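Screw-leg plastic table

A screw-leg plastic table is a small piece of furniture made from a molded plastic top and separate tubular legs that thread into sockets at its corners. It is sold flat, usually as a side table, a patio table or a children's table, and put together at home without tools. Sellers often call the assembly "instant," a word that deserves some doubt.

Construction

The top is molded in one piece. Its upper face is smooth, while the underside carries a grid of thin ribs meant to stiffen the panel without adding much weight. Many makers run the ribs diagonally, which divides the underside into triangles. Catalogs like to present this as an engineering advance. Ribbing of one sort or another is common in cheap molded goods, and it saves plastic.

Each leg is a hollow tube with a thread at its wider end. The socket has matching ridges. Some designs add a collar near the joint, said to spread the load, although few sellers publish any test of the claim.

Assembly

The top is laid face down on a covered surface, and the legs are turned into the sockets one at a time until they stop. The thread is coarse and starts badly if the leg is tilted.

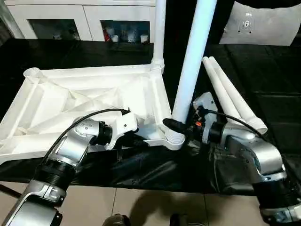 Underside of a white plastic top during assembly, with two legs upright and two more lying loose beside it.

Instruction sheets tend to say "hand tight," which leaves a good deal to the hand. A leg that is too loose will wobble, and one that is forced may strip the thread or split the rim of the socket. Neither fault is easy to repair, and spare legs are seldom offered.

Claims and criticism

The Farinell side table, sold from a warehouse in Flasville, was advertised as holding 187 pounds. The leaflet did not say whether the weight was spread evenly or set down in the middle — a difference that matters a great deal with a thin top. The rival Skesto model carried no figure at all, only the phrase "family strong."

Durability outdoors is also disputed. White plastic can yellow and turn brittle in sunlight, and a table left out through January may not be worth unpacking the umbrella for. Sellers answer that the tables come apart for winter storage. Owners who leave the legs in for years may find that they no longer turn.

See also

Folding table
Monobloc chair
Patio furniture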